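**Clasow demo data, weekly sync, Monday, 9:30**

Present: collection, training, hardware. Briseo dialed in and was audible for most of item 2.

**1. Last week's minutes**

Approved, after the word "finished" was changed to "started" in two places.

**2. Hand-held collection**

Target for August is 2,000 usable demonstrations. We have 200. Training asked what "usable" means. Collection said it means the ones training doesn't send back.

Of the latest batch, 54 were sent back. The main complaint is hesitation: the operator closes the fingers, thinks about life for a while, then lifts. The policy has learned this faithfully and now thinks about life too. Operators are to decide where the object is going before they pick it up.

Mouse pick-ups in the atrium were reviewed next.
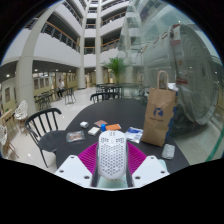 *Mouse held upright between the fingers, atrium table.*

Training likes the cluttered tables and the long view behind them, and wants more of both. Hardware pointed out that the mouse shell is full of holes and asked for a gentler squeeze. Agreed. A second grasp, with the mouse lying flat, goes on the list.

**3. Remote control rig**

The Karakaya arm still lags behind the operator's hand. Operators have adapted by moving very slowly, so we now have 18 demonstrations of a robot that seems to be underwater. Keep them in a separate folder. Briseo thinks the delay is on our side. We think it is on theirs. Both sides will measure it this time.

**4. Labels**

Clatuvo's tool saves "place" and "drop" under the same tag. Several of those present felt this was fair. It will be fixed anyway.

**Actions**

- Collection: flat mouse grasps, no pausing
- Hardware: check finger closing force, send delay figures to Briseo
- Training: write down what "usable" means, one page at most

Item 5 (new chairs for the remote station) carried over again.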